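What changed on the folding line

Posted December 2023

I have been asked a few times since summer what the automation project at work has meant for the people on the floor, mostly by readers who know me from the posts about conveyor timing. I have put it off because the answer is spread over several job descriptions and most of it is dull. I am a process engineer at Obeidat, a mid-sized linen service. We wash, dry, fold and return flat cloth for clinics and restaurants. I do not work on the robots themselves. My part is throughput, staffing models and the handoff between stations.

First the baseline. Before July, small items (napkins, hand cloths, wipes) were folded by hand on the second floor. The large flatwork goes through an ironer with its own folder and has done so for years, so it plays no part here. Small items never justified a dedicated machine, as the mix of sizes and fabrics changes by the hour. There were 18 people on small items across two shifts. The planning figure was 400 pieces per person per hour for plain napkins and well below that for anything with a hem that curls.

The project is called Tratau internally. It uses two-arm stations that learn from people who drive the arms through the task by hand. An operator performs the fold, the system records the motion, and the recordings go into training. Our integrator is Volatel, a small firm with whom we share a development room in the annex. The grippers are plain and black, and most of the difficulty is in getting hold of one layer of cloth and leaving the next one alone.

The work in the annex is slow. A session is planned as a list of cloths and start positions: one folded, one spread at an angle, one set to the back of the table, and so on. The starting positions matter more than I had expected. A system trained on tidy cloths fails on untidy ones, and what comes out of a dryer cart is never tidy. Much of the session plan is a list of ways to put a cloth down badly.

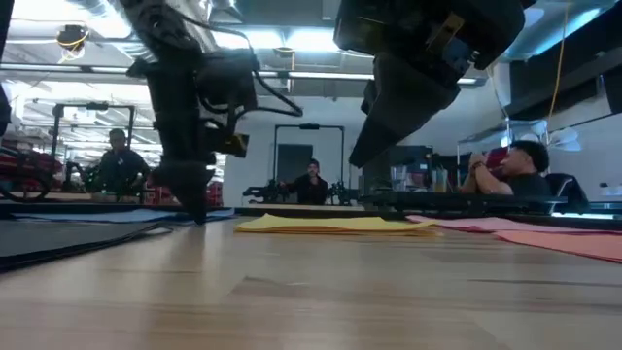
Cloths laid out under the two arms, with the other stations behind.

By the end of November the library stood at 2,120 accepted recordings. Rejected ones are kept separately with a reason code. The most common code is 19, which means the second grip closed before the cloth had settled. I mention the number only because it has entered the local vocabulary, and people now say "nineteen" when they drop a pen.

Now to the jobs. Six of the folders moved to the annex as operators. They are paid at the technician rate, which was argued over for most of the summer and settled in their favor. I think the settlement was correct. The early recordings were made by engineers, me included, and they were poor. We folded like people who had read about folding. The difference shows up in how the cloth is tensioned before the first crease, which an experienced folder does without looking and has trouble putting into words.

Ghada Karaki was the first to transfer. She had been on small items longer than I have been at the company, and she rewrote the session plan in her second week. Our version was sorted by fabric weight. Hers is sorted by how the edge behaves, and it halved the number of categories. She also asked for a way to mark a recording as "acceptable but not how I would do it." That became a field in the database. I use it more than any other field when I look at variation between operators.

The operators have complaints, and they are reasonable ones. Driving the arms is harder on the attention than hand folding. On the line a person can talk, or think about dinner. In a session that is difficult, and errors climb after a long stretch. We shortened the sessions in the fall and put a break between them. Shoulders are also a problem. Folding moves the whole upper body, while the controls keep the arms forward at one height for a long time. We have changed the chairs once and will probably change them again.

For those who stayed on the line, less has changed than the announcement suggested. No station is in production yet. The staffing model I maintain has the first one taking plain napkins only, at a rate well under that of a person, but running through the gap between shifts. The odd sizes and the curling hems stay with people for as far ahead as I can plan. This has a side effect that I raised in the summer and which is still open: if the easy pieces go to the machine, the hand line is left with the slow ones, and the 400 figure stops meaning anything. The bonus is tied to that figure. It needs to be recalculated before the first station goes live, and the draft I have seen does not do it.

Inspection is the other gap. At present the person who folds a cloth also sees the stain or the torn corner and throws it in the reject bin. The fold and the check are one motion and were never written down as two. Odel, the scheduling software we use, has no entry for inspection as a separate task — it was always included in folding. I have added a placeholder with a time estimate that I do not trust. The proper measurement is scheduled for after the holidays, on the second shift first, and I will post the numbers if I am allowed to.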